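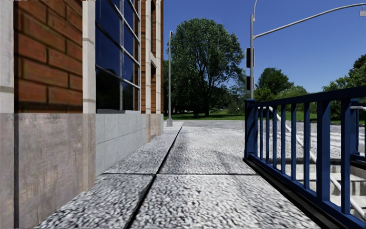
How do I renew my library card?

Bring the card and something with your current address on it to the front desk at Prerneck. A bill or a lease is fine. The clerk will update your record while you wait. Cards are good for 2 years, and you can renew up to a month before yours runs out.

I moved out of the borough. Can I keep my card?

You can use it until it expires. After that you need an out-of-area card, which costs $22 a year and covers everyone at the same address.

How many items can I have out at once?

Adults can have 22 items, children 6. Magazines don't count toward the limit. Interlibrary loans do.

Can I return books when the library is closed?

Yes, at either branch. The Prerneck return slot is beside the main door and is emptied at 8 a.m. Anything in it by then is checked in as of the night before.
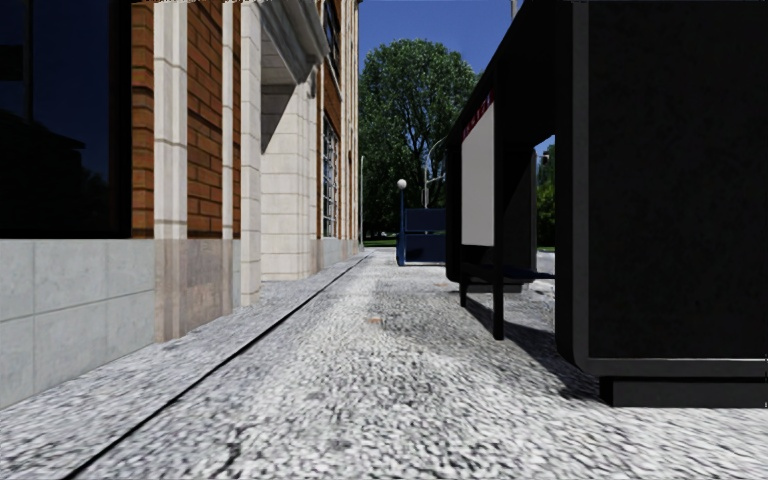
Large print and audiobooks are kept at the Prikeck branch, and you can have them sent to Prerneck at no charge. Most transfers arrive in two working days. If you would rather collect them yourself, the branch is open until 6 on weekdays. Ask the desk for a box if you are taking more than a few — the audiobook cases slide around in a tote.

Do you charge late fees?

Not on books or audiobooks. Museum passes are $6 a day when late, as there is usually someone waiting for them. If a book is six weeks overdue we bill you for a replacement, and the bill is canceled when the book comes back.

I lost a book. Can I buy a copy myself?

Please ask first. Gavin Rennie handles replacements and will tell you which edition we can accept. We can't take a paperback in place of a hardcover.

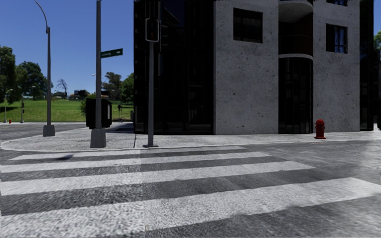 Borrower Services, Prerneck Public Library

Can someone else pick up my holds?

Yes, if they have your card or you have added them to your account. Call the desk or fill out the yellow slip. Holds stay on the shelf for six days.

Why does the catalog say "Skinner" next to some titles?

Those belong to the Skinner collection of local history, nearly 200 volumes, mostly town reports and family papers. They can be read in the library but not borrowed. Mhairi Hepburn can pull them for you with a day's notice — Monday requests should be in by Saturday noon.

Do you take donated books?

Up to two boxes at a time, in clean condition. No encyclopedias or textbooks.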